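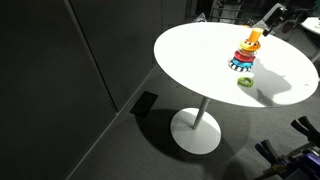
The ring-stacking table at Vakden, with the green ring off the stack.

Our group visited the Vakden teaching lab in June. Sharon Kimaro, who runs the floor, met us at the front desk and took us straight through to the work area, a carpeted room divided by dark grey partitions. Each station has a round white table and one task.

The task at the first station was a stacking-ring toy, the kind made for babies. An operator shows the robot how to pick up a ring and place it, and the arm's movements are recorded along with the camera views. One complete run is called a demonstration. The lab had 3703 of them on file for all tasks when we visited, and 126 were for the rings.

Bence Bakos explained the two ways of teaching. In the first, the operator holds the gripper and moves it through the job by hand. In the second, the operator works from a pair of hand controls and the arm follows. Hand guiding is quicker to learn. Remote control takes more practice, and new operators spend their first week on it before anything they record is kept.

Small rings are harder than they look. The green one has a bumpy outer edge, and Bakos said that closing the fingers a little off center tends to turn it. Operators are told to slow down before the grip and to start over if they hesitate for long.

We were each given a turn on the hand controls at a practice station. It took me almost 20 minutes to get three rings onto a post. Depth was the main problem.

The tour ended in the review room, where recordings are checked and labeled using a program called Loritz. Runs with a dropped ring are marked and stored separately. Visits can be booked through the front desk, and groups are kept small.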